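Replay is the best debugging tool we have, and I wish more robotics teams treated it that way! At Geson we log every planner decision next to the camera stream, so when a grasp goes wrong I can step back through it and see what the software believed.
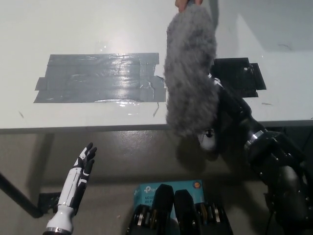 Bogdan Moldovan's viewer has 287 of our runs in it now. Last Tuesday I watched 39 of them over lunch and found a stale transform I'd been blaming on the controller since July. Build the viewer first, then tune your gains.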